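Okay, a few people asked how the sleep course went after I whinged about my insomnia on here all October. Long thread, grab a cuppa.

Background for the newer folks: I'd been waking at 2 every morning for most of the year. Wide awake, heart going, rewriting work emails in my head. My GP ruled out the physical stuff and suggested CBT for insomnia before we talked about tablets.

I went with the group program at Clakent, down on the Brirnulholm side of the river. It was $399 for the lot and my extras cover gave me 50 bucks back, which paid for parking and one very ordinary muffin.

First job was a sleep diary. You fill it in when you get up, no peeking at the clock overnight. I was dreadful at this. I'd turned my phone face down and was still guessing the time by the garbage truck!

Second job was a wind-down routine, same order every night. Lights low, phone on the charger in the kitchen, teeth, book, bed. Mine's so dull now that I start yawning at the teeth bit.

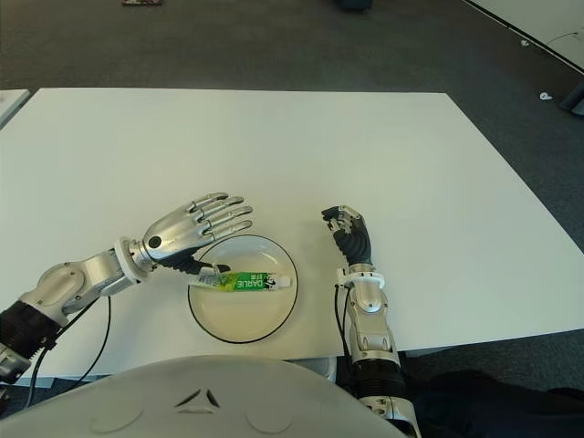 Darlie on a plate. Teeth, then bed.

Then came sleep restriction and oh my god. You work out how much you're really sleeping and that's all the time in bed you get. I was sitting up on the couch past midnight, folding tea towels to stay upright. Week two I cried in the Drumirholm Woolies over the price of capsicums. (Do this one with a professional, please. They screened us all first and a couple of people got a gentler version.)

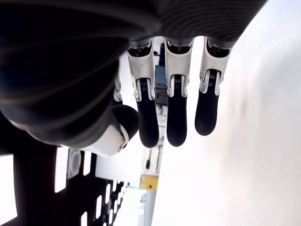

The rule that's stuck with me is the 15 minute one. If it feels like you've been lying there that long, get up, go somewhere dim and do something boring until you're sleepy again. I've been reading the manual for my old Kneževič sewing machine. I can now tell you plenty about bobbin tension.

Am I cured? Nah. I had a shocker last night. But I got up, read my bobbins, went back to bed and didn't spend the whole morning dreading the next one. That dread was half the problem for me.

If you're in the thick of it, have a yarn to your GP. And if you've done the course, tell me when you got your sleep-ins back, I miss them so much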